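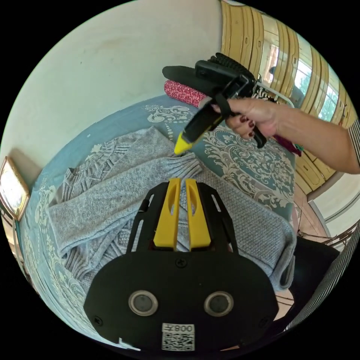 I had one question ready for Babita Joshi when I sat down with her, and she'd answered it before I got my coat off. I wanted to know why a robotics club would spend a whole semester on sweaters.

"Everybody does blocks," she said. "You go to any student competition and it's blocks, cups, blocks, more blocks. And I like blocks! They hold still. But I have never once come home and thought, I wish a robot would stack my blocks."

Babita is in her second year at Lostanby College and runs the home tasks group of the robotics club with Ulises Saavedra, who came along for the interview and mostly ate my fries. We were in the student cafe, at the table by the recycling bins, and it was loud, so if either of them sounds a bit odd in places, blame my recorder.

The way they work is simple enough that even I got it. The students hold a gripper in each hand, a pair of handles with two tapering yellow fingers on the business end, and do an ordinary chore with them. Each gripper carries its own camera. The recordings go to the club's computers, and later on the arm in the lab (they call it Kakard, and no, neither of them could tell me where the name came from) tries to learn the chore from what the grippers saw. So there's no robot in the room while the recording is going on, and that was the part that surprised me most. You can do your homework for this class on your own bed.

"That was a rule we made early," Ulises said. "Not the lab table. The lab table is white and flat and there's nothing on it. If all it ever sees is that table, it learns that table."

So what do people use? Beds, mainly. Some have a plain cover and some have big flowery patterns all over, and the flowery ones are what they get excited about. Babita told me she'd asked the group to leave everything just as it was – pillows, wardrobe doors, whatever happened to be lying around. I asked whether mirrors were a problem, thinking I was being clever. She sighed.

"Mirrors are a huge problem. Windows in mirrors are worse. But people have mirrors in their bedrooms, so what are you going to do?"

I tried it myself, by the way. Titilayo Bashir, a first-year who joined in February, had a pair of grippers in her backpack and let me have a go on my own scarf, right there on the cafe table. I'm a reasonably handy person. I can knit, I can change a tire. I could not pick up my scarf. I kept closing the fingers a little above it, and when I finally got hold of some wool I got the tablecloth too, and Ulises had to rescue the ketchup.

"You're squeezing too early," Titilayo said, very kindly. "Everybody squeezes too early. Go all the way down till you feel the table, then squeeze, then wait. Then lift."

I asked her how long it took her to get the hang of it.

"T-shirts, an afternoon. Sweaters, I'll let you know." She laughed. "A T-shirt is basically paper. A cable knit is like folding a cat. One sleeve goes where you want and the other one's still bunched up underneath somewhere, and you can't feel it because you don't have your fingers, you've got these."

There's a method, and they were happy to argue about it in front of me. Babita likes to shake the sweater out first so the arms are showing, then bring the sleeves in, then fold from the hem up. Ulises goes for one half over the other. Titilayo thinks they should start every recording from a real mess, dropped on the bed any old way, and she appears to have won that one. Their advisor, Heather Grimshaw, has stayed out of it, although she did make a rule that each person sticks to a single method for a full set of recordings. A set is 20 folds. By the time we talked, the group had gotten through 100 of them with sweaters alone, and Babita said her roommate had begun leaving laundry on her bed with a hopeful look.

And the bad ones? I had assumed they'd get tossed. They keep some of them, Babita said, as long as the person recovers. If you drop a cuff and go back for it, that's good stuff. If you put the grippers down and use your hands, it's out. "Which I did a lot, at first," she said. "You just get so mad at the sleeve!"

I caught Heather on the phone a few days afterward. She teaches the intro course that most of the club comes out of, and she has a dry way of talking that I enjoyed a lot.

"They wanted to do a fitted sheet," she told me. "I said I'd like them to graduate."

She did say something else I've been thinking about. The students who are best at the recordings aren't always the ones who are best at the code, and she's had people turn up for the laundry and stay for the programming. Titilayo is one of those. She's studying textiles, and she'd never been in the robotics lab until a friend asked her how knits stretch. Now she's the one who decides which sweaters go on the list.

The big day for the group is the Prirkon Cup, a regional student competition with a household round. Teams get a basket of clothes they haven't seen before and a table to work on. Murray Costigan, who organizes that round, wouldn't tell me what's in the basket (I did ask, twice). He'd only say that last year's had a cardigan in it and there were complaints.

"Buttons?" I asked.

"Buttons," he said.

When I passed this on to Babita she went quiet for a second and then wrote something on her hand. They haven't done any cardigans. They've done hoodies, which have their own troubles with the strings, and she has a grey pullover that she calls the final exam. Kakard can manage a T-shirt more often than not. With the pullover it gets one sleeve in, stops, and sort of pats the thing.

"I'm fond of the patting," Ulises said, and finished my fries.

The home tasks group meets Tuesday evenings in the Papadakis Building, ground floor. You don't need to be able to code. Bring a sweater, and if it has buttons, Babita would especially like to meet you.

Last updated: 05/05/2018

20 shares | 2 comments

Recent items
Two left feet: the walking robot that wouldn't turn right
What I learned from a semester in the Lostanby machine shop
Ask a first-year: is the intro course too much work?
Papadakis Building to get longer opening hours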